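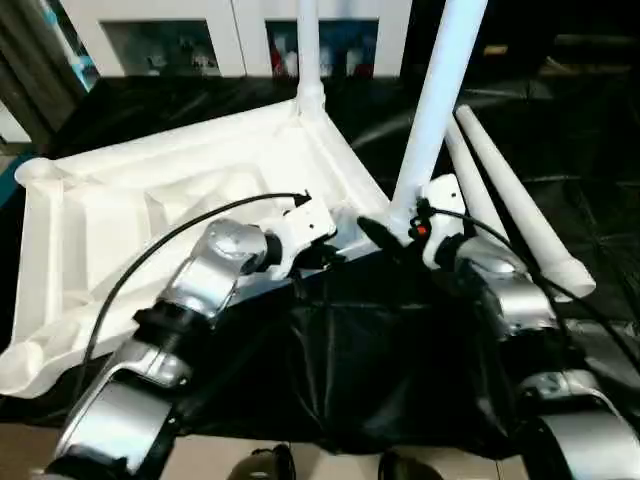
What is a moulded plastic chair?

A moulded plastic chair is a seat whose main load-bearing part, the shell, is formed in a closed mould from a thermoplastic, most often polypropylene. The legs may be moulded in one piece with the shell or made separately and fitted into sockets.

Terminology

In the trade, a chair moulded in a single shot is called a monobloc. A chair with separate legs is called a socketed or knock-down chair. The Groltton pattern, named after the town where it was first made, is a socketed type with four tubular legs. Catalogues sometimes list it as a "shell and leg" chair, although that term also covers chairs with a steel frame.

Shell

The upper face of the shell is usually smooth. The underside carries ribs, which stiffen the seat and allow the wall between them to be kept thin. Recessed pockets reduce the amount of material used and help the part to cool evenly; thick areas cool slowly and may leave sink marks on the visible face. The rim is thickened or turned over, both for strength and so that no sharp edge meets the sitter's legs. Sockets are placed near the corners, where the ribs meet.

Legs

Tubular legs are lighter than solid ones of the same outside diameter and lose little in stiffness. In the Groltton pattern each leg is pushed into its socket and held by friction. Later versions by Vosurach added a locking tab. The foot is closed by a cap, which keeps out dirt and protects the floor. Caps wear faster than any other part and are sold separately in bags of 100.

Taper and draft

Every moulded part needs a slight slope on its walls, known as draft, so that it will leave the mould without scraping. Where the slope is large enough to be seen, the part is said to be tapered. A tapered leg grips more firmly as it is driven into its socket. Hollow tapered goods of other kinds, drinking cups among them, use the slope for nesting: each item sits inside the next, and a stack takes up little more room than its rims. Taper is easiest to judge from the side, by comparing the two outlines of the wall.

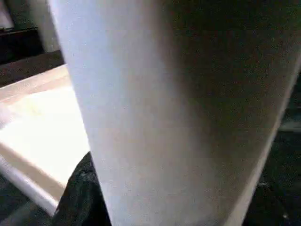

Assembly and care

The shell is laid with its underside accessible, and the legs are fitted one at a time. Trummer, in its assembly sheet, advises pressing each leg home by hand – a mallet can split the socket. The chair is then stood upright and checked for rocking on a level floor. White shells left outdoors may yellow or become chalky. Mild soap and water are enough for cleaning; scouring powder dulls a matte finish.

See also

Fliltach stool
Monobloc chair
Stacking furniture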